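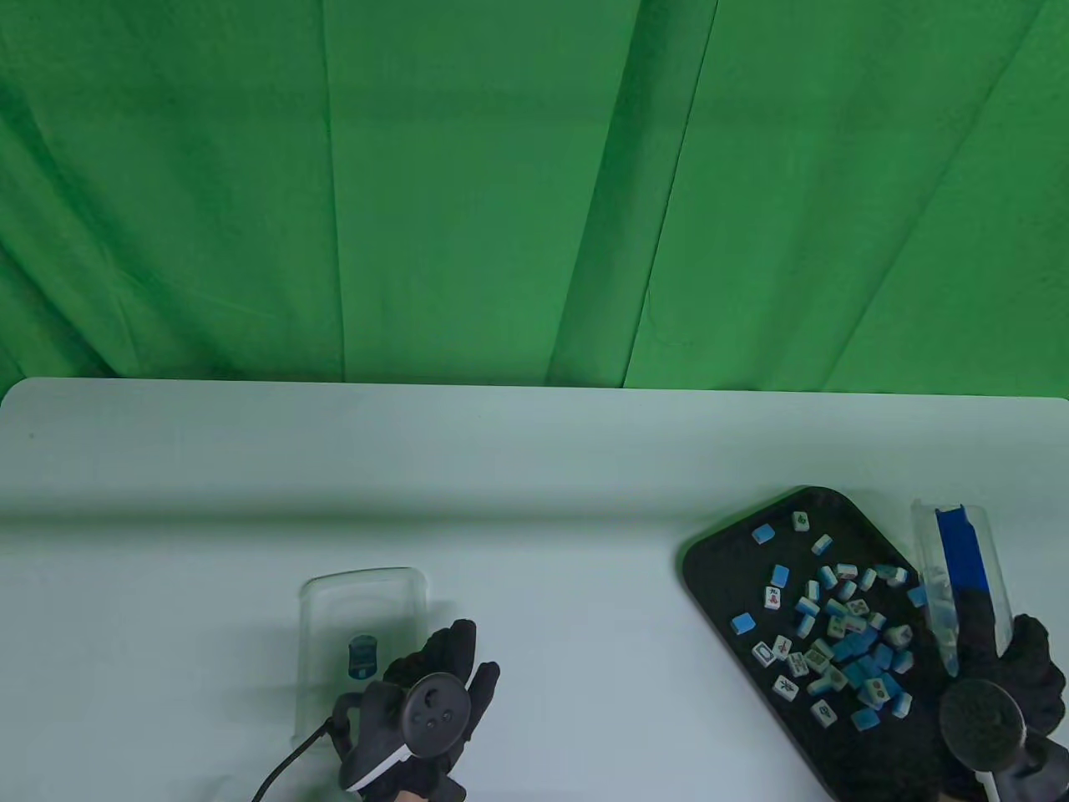 Tile transfer task, head camera. Clear container at left, tray of mahjong tiles at right.

Zenach software group
Minutes of the meeting held at the Herath office, 29 July 2018

1. Previous minutes
The minutes of the June meeting were accepted with one correction. In item 4, "planner timeout" should be 500 milliseconds and not seconds.

2. Perception
The segmentation module in Proveo was discussed at length. Transparent plastic remains the main difficulty. On the clear containers the contour is found mostly from the highlights on the rim, and when the walls show the table behind them the mask becomes broken. It was proposed to train again with 3,000 labelled frames of the transparent objects only. The meeting agreed, on the condition that the validation set is not changed.

A second point was the mahjong tiles in a pile. The detector separates blue backs well, but neighbouring white faces are often joined in one region. No decision was made on this point.

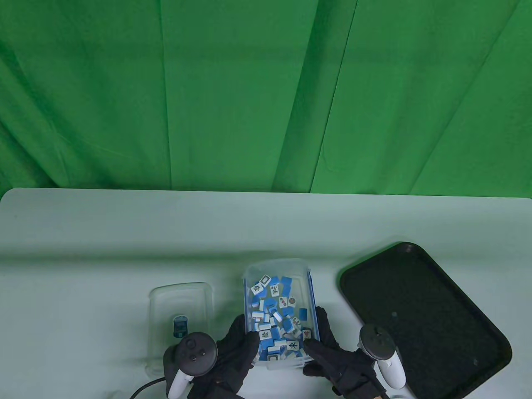

Minutes taken by the secretary, Zenach software group

3. Hand tracking and control
In frames where both gloved hands are in the container with the tiles, the fingers are covered in part and the hand pose estimate drifts. For such frames Vanance will use the pose of the motion controllers and give a lower weight to the camera – this is already possible in the configuration file, but the default must be changed.

Ticket 501 (wrong time stamp after restart of the recorder) is still open. The fix was reviewed and needs one more test before it is merged.

4. Gripper camera
Motion blur was raised again. The filter at present rejects a whole sequence if the blur score is over the limit in any frame. Several members found this too strict, as the grasp planner needs only the container edge and can tolerate a blurred background. It was agreed to compute the score per region and to store it with each frame. 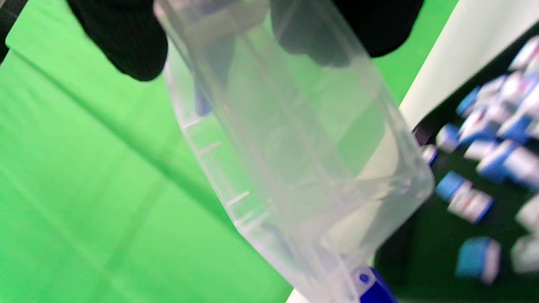 Gripper camera, container held in gloved hands. Small blue-and-white pieces on the dark surface are blurred.

5. Tooling
The Proveo viewer will get a colour overlay for the mask confidence. The export script must be able to continue after an interruption.

6. Actions
Perception: prepare the label list for transparent objects.
Control: change the Vanance default, finish the test for ticket 501.
Tooling: blur score per region, first version for the next meeting.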